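Notebook, sourdough side project, April

Starter log (mine, not the shared one)

Day 12 of the rye starter. It doubled overnight, then sulked all morning. Smells like nail polish remover, which Smaranda says means hungry and Ileana says means throw it out. Fed it 1:1:1 and moved it off the windowsill. 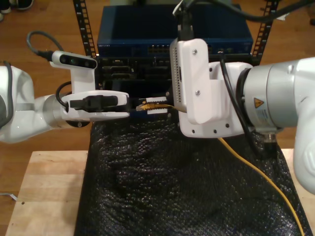
Flour

Ponley stone-ground is down to the last bag. The Makow white is cheaper and behaves itself, but the crumb comes out like packing foam. Split the difference: 3 parts Makow, 1 part Ponley. Hydration felt lower than the numbers said. I suspect the scale, as does everyone who has ever used it. Yaroslav claims it reads fine if you lean on the counter. I'm not writing that into a method.

Cosmin wants to try the 1738 recipe from his monastery book. It calls for "water enough" and "an oven fit for it." Good luck to him. 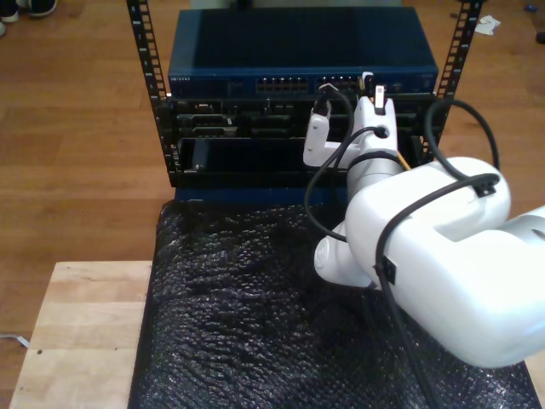 Bake 4

Bulk went five hours, one too many. The dough slid out of the basket and kept going. Scored it anyway, out of spite. Result was flat, sour, very good with butter. Meenakshi ate three slices and called it a focaccia. I have noted the insult.

Lid off at twenty minutes next time. The bottom is scorching, so put the spare tray on the rack underneath and see. Rice flour for the basket. I wrote that down last month too, underlined twice, and then used wheat. 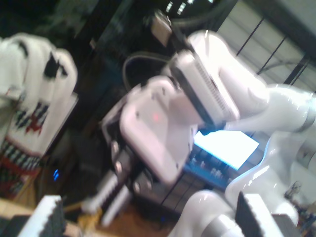 Proofing box is the next job. The one from Festis holds temperature nicely until you open the door, then takes most of an hour to forgive you. I want to build our own out of the old picnic cooler, with a seedling mat and the Khondokar thermostat. It needs a light on the outside so I can stop lifting the lid to check whether the heat is on. A tiny red one would do, same as the dot glowing on that white gripper housing, small enough to ignore and still easy to find. Ileana has a drawer of LEDs and will part with one if asked before lunch. Vent hole goes in the lid, and I still need a cork for it. Cold retard tonight, two loaves, bottom shelf. Labeled this time.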